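Livcombe council puts off decision on drink container depot

Tuesday, November 28, 2000

Livcombe councillors have put off a decision on whether to open a permanent drink container depot at the old goods yard on Wegener Street, after a meeting that ran until nearly eleven at night.

The proposal would see the town take over a collection service that has run on Saturday mornings from the showground car park since August. Residents bring in cans, bottles and cartons, and are paid a small refund for each one. The trial was due to finish this week. It will now carry on until council meets again.

Bernice Sarpong, the town's waste services manager, told the meeting that 3,562 containers were handed in on the first Saturday of the trial and that the figure had held up well. The slowest week brought in 3,090, and that was a morning of heavy rain.

"We were expecting a rush at the start and then a drop-off," she said. "People cleared out their sheds, and then they kept coming."

Under the plan, the depot would open three days a week and employ one full-time worker and one casual. It would take up the northern half of the goods yard, which has been used for storing road base and broken kerbing. The southern half would stay with the works department.

Neighbours worried about noise

Most of the two-hour public session was taken up by people who live near the yard. Council received 71 written submissions, the majority of them in favour, but those from Wegener Street and Naretti Lane were almost all against.

Svatopluk Mikuš, whose back fence adjoins the yard, said he supported recycling and used the Saturday service himself. His objection was to glass being tipped into steel bins from seven in the morning.

"I worked nights for a long time and there are still people in our street who do," he said. "Put it out by the saleyards where there is room."

Other speakers raised the question of traffic. Naretti Lane is narrow, has no footpath on the eastern side and is used by children walking to the primary school. One resident asked if trucks could be made to enter from the highway end. The works department said the gate at that end was too low for the vehicles the contractor uses, and that it would have to look at the cost of raising it.

The saleyards site was considered earlier in the year and dropped. It floods in wet winters and has no power connected. Several councillors said on Monday night that they would like to see the figures again.

Refund rate also in question

Councillors were divided over how much the depot should pay. The trial has been paid for out of a one-off grant, and the refund has been the same for every kind of container. Without the grant, the town would have to rely on what it gets for the scrap, and the price for glass does not cover the cost of carting it away.

A staff report recommended keeping the present rate for aluminium and halving it for glass. It also recommended a limit of 2,000 containers per person per visit. The limit is aimed at commercial collectors from outside the district, who have turned up with loaded trailers and held up the queue.

The hotel and both sports clubs have asked to be exempt. The football club said the refunds had already paid for new line-marking gear and that it depended on being able to bring in a full season's empties at once. Staff said an exemption for local clubs could be arranged if they booked ahead.

A motion to approve the depot with the lower glass rate failed by one vote. A second motion, to defer the matter and ask for a further report on both sites, was carried.

What the Saturday service takes

The service at the showground continues in the meantime, from eight until noon. Staff have asked people to sort their containers before they arrive, as the wait last Saturday was longer than half an hour for most of the morning. The following can be brought in:

Glass bottles, with lids and corks removed. Labels can stay on. Broken glass is not accepted, and neither are jars, drinking glasses or window glass.

Plastic bottles from soft drink, water and juice. They should be empty and rinsed. Bottles that have held oil, bleach or garden chemicals should go in the household rubbish.

Drink cans, including the slim ones and imported brands with labels in other languages. Please leave them whole. Crushed cans jam the counting machine, and the attendant has to enter them by hand.

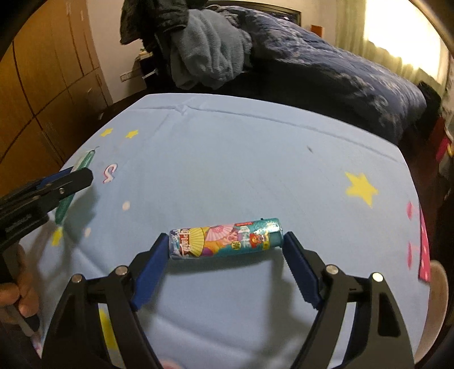 Cartons from milk and juice, flattened. Long-life cartons with a foil lining are accepted until further notice, although the contractor has said this may change.

Food tins, paint tins and aerosols are not part of the service. They can be left at the tip on Akow Road during normal hours at no charge.

Refunds are paid in cash up to the daily limit of the float, and by cheque after that. People who would like their refund to go to a local group can tell the attendant, who keeps a list of those taking part. The preschool, the bush fire brigade and the swimming club are on it at present. Groups wanting to be added should write to the council office.

Residents without a car can ask for a pick-up within the town boundary. The truck goes out on Friday afternoons and bags need to be at the front gate by one o'clock, tied at the top with a name and address on each. No glass can be taken on the Friday run.

The staff report on the two sites will be available at the library and the council office counter one week before the next meeting. Written submissions already lodged will be carried over and do not need to be sent again. Anyone wishing to speak should give their name to the office by noon on the day.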